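About Statinport

We make hand-held gripper kits for teams that teach robots by demonstration.
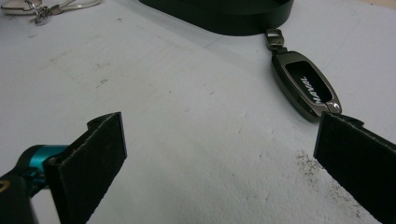
The company was started by Carla Sfeir in October, in a two-room unit behind a tile shop. She had been repairing lab equipment for other people and kept getting the same request: a gripper that a person can hold and use all day, with parts that can be swapped without sending the whole tool back. The first one was built for a customer who never picked it up. We still use it for training.

What we sell

The Parnia kit is our main product. You get the hand tool, a camera mount, a carrying case and 2 sets of finger pads. The pads are the part that wears out, and the top edge usually goes first. They can be ordered separately. Changing a pair takes a small hex key and a few minutes at the bench.

The Karam service is for customers who would like us to do the recording. You send a list of tasks and, if you want, your own objects. Small everyday things are what we get asked for most: keys, key fob covers, straps, clips. Our operators do the work at plain white tables and you receive the recordings with a written log. The largest order so far came to 1,971 recordings.

Wokemov is the software that goes with both. It sorts recordings by task and operator and lets you mark the ones you don't want to keep. It runs on an ordinary desktop computer. There is no phone version.

How we work

We are a team of some 18 people. Everyone who builds kits also spends time using them, including Carla. Repairs are done in the same room as assembly, so the person who answers your email can usually walk over and look at your tool.

We do not rent kits. Orders for schools are handled the same way as any other order, at the same price. Spare pads ship separately from kits, and you can add them to an open order until it is packed.

Visits are by appointment. Please write first and tell us which kit you have and what you want to pick up with it.

Page last updated Sunday, March 30, 2025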